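O carimbo de tempo é parte da medida

Passei a maior parte de maio a mexer na camada de sincronização do Hivutia, o nosso gravador de sessões, e quase nada no que as pessoas costumam achar interessante num robô. Fica aqui o que mudou entre a versão antiga e a nova, o que correu mal e o que ainda está por resolver. Quem só quiser a configuração pode saltar para a parte dos parâmetros.

O problema era antigo. As imagens e as posições das juntas chegavam por caminhos diferentes, eram marcadas com a hora de chegada e depois alinhadas por vizinho mais próximo. Em tarefas lentas, passa. Quando um dedo fecha sobre uma peça pequena, o erro nota-se. 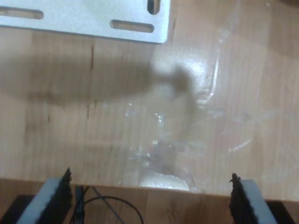
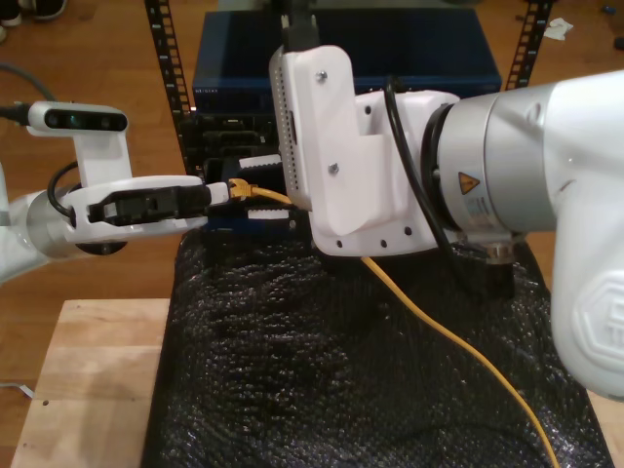
Em cima, o plástico transparente amarrotado na mesa e a ficha amarela entre os dedos pretos, dois casos difíceis por razões diferentes.

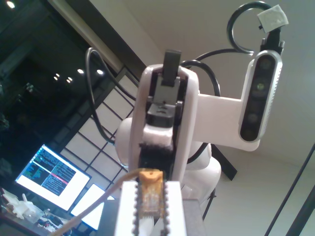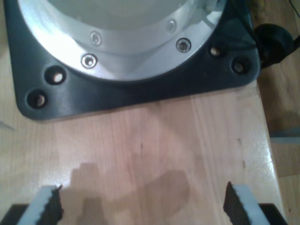 Mahfuz Gazi leu o rascunho deste texto e respondeu que eu estava a culpar o relógio por uma coisa que era da fila. Na opinião dele, se o processo que lê a câmara e o processo que grava em disco partilham a mesma fila, qualquer atraso na escrita empurra os carimbos para a frente, e nenhum protocolo de sincronização corrige isso. Tinha razão em metade. Vou começar por essa metade.

O que estava mal na fila

No Hivutia antigo, cada câmara tinha uma linha de execução que fazia três coisas seguidas: pedia a imagem, comprimia e entregava ao gravador. O carimbo era posto na entrega. Com o disco folgado, a diferença entre a captura e a entrega era pequena e quase constante, e bastava subtrair um valor fixo. Com o disco ocupado, deixava de ser constante, e o valor fixo passava a estar errado num sentido ou no outro conforme o momento da sessão.

Isto explica uma queixa que tínhamos desde o inverno: as sessões longas eram piores no fim do que no princípio. Eu andava convencido de que era deriva do relógio da câmara. Havia deriva, mas pequena. O resto era a fila a encher.

A correção foi separar as etapas. A linha que fala com a câmara agora só faz isso, e lê o carimbo do dispositivo no cabeçalho da imagem antes de a passar adiante. A compressão corre noutro processo e a escrita noutro ainda. Se a escrita se atrasa, a fila cresce, mas o carimbo já vem agarrado à imagem e ninguém lhe toca depois. Quando a fila chega ao limite, o gravador descarta imagens inteiras e regista o descarte. Antes, atrasava tudo em silêncio.

Discutiu-se bastante se descartar era aceitável. A Dilruba Sultana preferia parar a sessão ao primeiro descarte. Ficou como opção de configuração, desligada por omissão, e ela tem-na ligada na conta dela.

O que estava mal no relógio

A outra metade. O carimbo do dispositivo vem no relógio da câmara, e o das juntas vem no relógio do controlador. São dois contadores que começam em alturas diferentes e andam a ritmos ligeiramente diferentes. Para os pôr na mesma escala, o Hivutia estima, para cada fonte, uma reta: um desvio e um declive em relação ao relógio da máquina que grava.

A primeira versão fazia isto por mínimos quadrados sobre todos os pares dispositivo/chegada. É uma má ideia, e eu devia ter percebido mais cedo. O erro de chegada só tem um sinal: uma mensagem pode chegar tarde, nunca chega antes de sair. A média fica puxada para cima pelos atrasos, e fica mais puxada precisamente quando a rede está pior.

A versão atual ajusta a reta pelo envelope inferior dos pontos. Guarda, em cada janela, o par com menor atraso e passa a reta por esses. A janela tem 16 segundos. Experimentei mais curta e o declive ficava nervoso; mais comprida, demorava demasiado a recuperar quando um dispositivo era reiniciado a meio.

Sobra o atraso mínimo, que o envelope não consegue ver porque está em todos os pontos. Esse mede-se à parte, com um movimento de calibração: o pulso faz uma oscilação lenta e depois rápida, e procura-se o desfasamento que melhor alinha o movimento aparente na imagem com o movimento lido nas juntas. Faz-se uma vez por montagem e volta a fazer-se se alguém mudar um cabo ou a resolução.

Alinhar, interpolar e quando não o fazer

Com tudo na mesma escala, falta decidir que posição das juntas corresponde a cada imagem. O vizinho mais próximo saiu. Agora interpola-se linearmente entre as duas leituras que rodeiam o carimbo da imagem, porque as leituras são densas e a diferença para um polinómio de grau mais alto não se via nos resultados.

A exceção é o estado da garra. A abertura medida interpola-se bem. O comando, não. Um comando é um degrau, e se for interpolado aparece nos dados um comando intermédio que o controlador nunca recebeu. A política treinada com isso aprende a fechar a meio. Para os comandos usa-se o último valor emitido antes da imagem, sem mais nada.

Este erro esteve no código durante bastante tempo e fui eu que o lá pus. Quem o encontrou foi o Janaka Paul, num sábado, a comparar à mão os valores de um ficheiro com o registo do controlador. Os ficheiros gravados nesse período foram reconvertidos a partir dos registos brutos, que felizmente se guardavam.

Parâmetros

Os que mudaram de nome ou de sentido na ramificação nova:

fonte.carimbo – aceita "dispositivo" ou "chegada". O segundo só existe para equipamento que não fornece carimbo próprio. O gravador escreve um aviso no início da sessão.

relogio.janela – em segundos. Por omissão, 16.

fila.limite – em imagens, por câmara. Por omissão, 6. Parece pouco, mas uma fila maior só adia o problema.

fila.parar_ao_descartar – desligado por omissão.

alinhar.comando – "ultimo" e mais nada. Deixei a chave para que as configurações antigas que diziam "linear" deem erro ao carregar.

A ferramenta de inspeção também mudou. O comando de resumo mostra agora, por fonte, o desvio, o declive, o número de descartes e o maior intervalo entre duas mensagens. Este último é o que consulto primeiro. Se for grande numa fonte só, costuma ser cabo ou porta. Se for grande em todas ao mesmo tempo, é a máquina que grava.

Planeamento com carimbos honestos

Não estava à espera de mexer no planeador, mas acabou por ser preciso. O Gresau, que recebe a pose estimada e devolve uma trajetória, assumia que a pose era de agora. Com o carimbo antigo, a idade da pose era desconhecida e a suposição era a única possível. Agora a idade vem na mensagem, e o planeador leva o estado do braço à hora da imagem antes de transformar a pose para a base.

São poucas linhas. A transformação da câmara do pulso para a base passa a ser consultada ao carimbo da imagem, e a tampa de tempo máximo rejeita poses velhas em vez de as usar. A rejeição deu trabalho ao princípio, porque o limite estava apertado e o braço ficava parado à espera de uma pose que chegava sempre um nada tarde demais. Alargou-se o limite e ficou resolvido.

Em objetos rígidos numa superfície limpa, a estimativa de pose já era boa e a diferença é modesta. Com cabos e película transparente é outra conversa. A profundidade sobre material transparente falha por razões óticas, e acertar o relógio não a conserta. O que se ganha é poder juntar várias vistas tiradas com o pulso em movimento sem que fiquem deslocadas umas das outras. Antes, ao juntar vistas, o contorno saía duplicado e eu atribuía isso à calibração da câmara. Recalibrei mais vezes do que gosto de admitir.

O que falta

A sessão 1619 continua a dar um declive absurdo numa das câmaras e não sei porquê. O envelope inferior fica com um único ponto muito abaixo dos outros, como se uma mensagem tivesse chegado antes de ser enviada. Suspeito de um acerto de hora na máquina durante a gravação, o que seria resolvido usando o relógio monótono em todo o lado. Há um sítio no código da Rirnbridge, de onde vem o controlador, que ainda usa a hora do sistema. Abri um pedido e a Vasanthi Selvanayagam ficou de ver.

Falta também a reprodução. Neste momento, reproduzir uma sessão gravada respeita a ordem das mensagens mas não os intervalos, o que serve para testar a perceção e não serve para testar o controlo. Tenho uma versão que respeita os intervalos mas engasga com duas câmaras abertas.

A documentação do formato está atrasada em relação ao código. O campo de versão no cabeçalho passou para 3 e a página ainda descreve a anterior. Quem escreveu leitores próprios deve olhar para o campo antes de assumir seja o que for sobre o carimbo: na versão anterior é hora de chegada, na atual é hora de captura já convertida para o relógio da máquina. O conversor está na pasta das ferramentas e precisa do registo bruto ao lado do ficheiro.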